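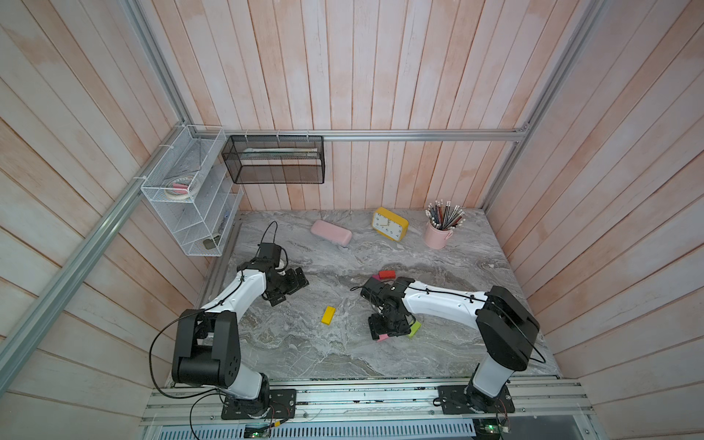
*Photos: Beverley Tapsell, Nasr Street activity room*

**Ticket 60 – Wotar colour blocks, card 11 ("make a 6")**
**Raised by:** Beverley Tapsell
**Sent to:** Closine product support
**Status:** open, waiting on replacement card
**Month:** June

**Problem as reported**

Card 11 asks for "two red blocks" in the 6. Our set has one red block and one that is closer to orange-red, plus a magenta one that also gets called red. Depending on who reads the card, the magenta goes in the wrong spot or gets left out, and the number comes out with a gap in the left side. Yellow, lime green and light pink cause no trouble.

Second, smaller problem: the finished shape can be read as a capital G. The card has no mark to show which it's meant to be.

**Steps tried**

1. Started with the blocks loose on the grey marble-pattern table. The pink case, the yellow clock and the cup of pencils stay towards the back and don't need to be moved for this card.
2. Followed the card wording exactly. Stopped at the second block, as the card says "red" there with no shade given.
3. Ignored the wording and went by position. Magenta upright at top left, red-orange flat to its right. Red under the magenta, yellow flat to the right of that. Lime green for the lower right side, light pink along the bottom to close it up. 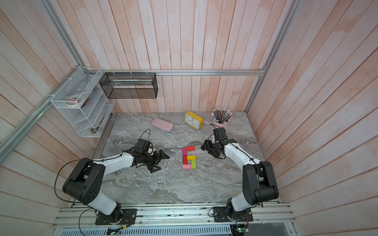 4. Asked three people what they saw. Two said 6, one said G. Pushing the yellow hard up against the red helped a bit.
5. Compared the blocks again under the room light. Glare on the tabletop makes it harder to tell the reds apart if you're looking down from the wrong side. The gold flecks in the pattern are a distraction but don't affect anything. 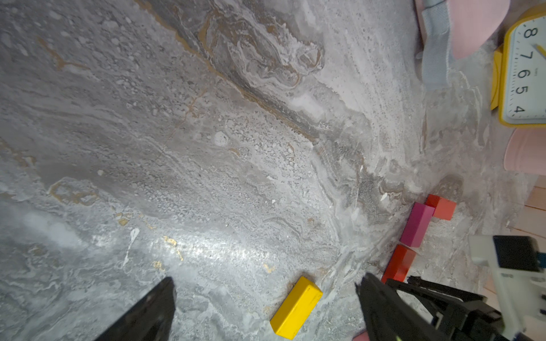 *Red, magenta and orange-red in a row, yellow to the left.*

**Reply from Closine support, 4 pm**

Thanks Beverley. The card was written for the older colour mix, which had two matching reds. Your blocks are fine and nothing is missing. Please keep using the layout in step 3. We'll send a corrected card with "orange-red" and "magenta" spelled out. Could you confirm whether the other number cards have the same wording?

**Follow-up from Beverley**

Checked the rest. Card 4 also says "two red blocks", the others name one red only. I've pencilled the right colours on both cards for now – please send both replacements together. The yellow block has some small dark marks on it, just wear, so no need to replace that.

**Still to do**

- Closine to post new cards 4 and 11
- Closine to say whether a dot or arrow can be added to show it's a 6
- Beverley to try the 6 again when the new card arrives, then close the ticket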